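Speaker notes: reporting back from the regional dialogue on sexuality, health and rights

Session 2, afternoon. Slides are in the shared folder. Please hold questions until the end of part two.

Opening

Thank the hosts at Tolard for the room and for the interpreters. Remind people that the session is being recorded for members who could not travel, and that anyone who does not want to be recorded can hand in a written question instead.

I am reporting on the dialogue held in January. I was one of two rapporteurs, and these notes cover the panels I sat in on. The other rapporteur's notes went out by email last week.

Part one: who was there and what was discussed

The dialogue ran for two days, with 13 organizations taking part. Most were small groups working on sexual health, disability or migrant labor. Five of them had never sent anyone to a regional meeting before. The Chauhan fund paid for their travel, and we would like that to continue.

The first panel was on laws about public morals and how they are used by local police. Speakers agreed that the wording of the law matters less than the orders given at the station. In one district the law had not changed in years, but arrests went up after a new chief arrived. Slow down here. People tend to write this part down.
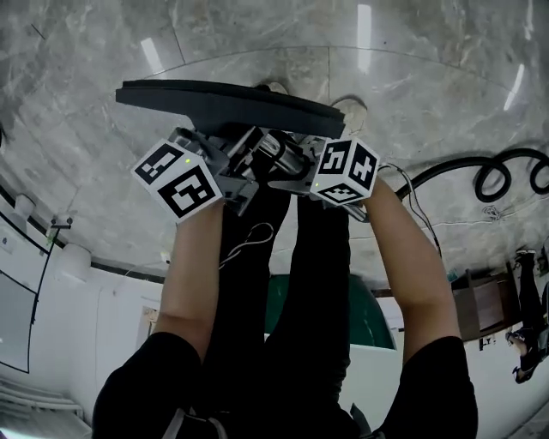

The second panel was on home care workers and the people they care for. Few of our member groups had treated care work as a sexuality issue before this meeting. The speakers made the case well. A care worker helps a stranger undress, wash and get into bed, and neither person is given any guidance on privacy, consent or what to do when something goes wrong. One speaker had trained care staff for years and began with the body itself. She asked the room to think about bare forearms, like the two over the marble floor on the slide, with the black short sleeves stopping well above them. Her point was that touch at work is skin on skin, and that policies are written as if it were not. Several disabled participants added that they are seldom asked who they want to be washed by, or whether they want the door closed.

Read out the recommendation in full: training on consent should be given to care workers and care users together, in the same room, and both should be paid for their time.

Part two: where people disagreed

Do not skip this part if time is short. Cut from part three.

The main disagreement was about language. The draft statement used the term "bodily autonomy" throughout. Groups working in rural areas said that it does not translate and that their members hear it as a legal term. The Aster network offered to test other wordings with its own members and report back. That work has started but is not finished.

There was a second disagreement about money. Larger donors now ask for figures on people reached. Groups that run phone lines or private counseling said they cannot give these figures without keeping records they would prefer not to keep. We did not settle this. The statement mentions it in one line, which I think is too little. 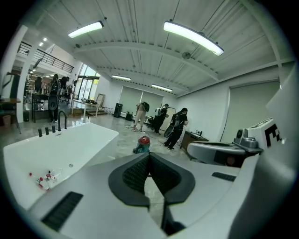
Ashok Kashyap wrote after the meeting that the statement still reads as if care users were a topic and care workers were the speakers, and that he would not sign until at least one section had been drafted by people who receive care. He also asked that the drafts be sent out in large print and as audio. We accepted both points. The new section is being written now.

Part three: next steps

The revised statement will have 11 sections. The section on policing is done. The one on care is in draft. The one on donors needs a new lead, and if you are willing, please see me at the break.

The Drunness workshop will be used to read the full text aloud, in all the working languages, before anyone is asked to sign. Comments can be sent in writing until then. Groups may sign some sections and leave others.

Questions. Take written ones first. If asked about the names of participants in the policing panel, say that the list is closed and move on.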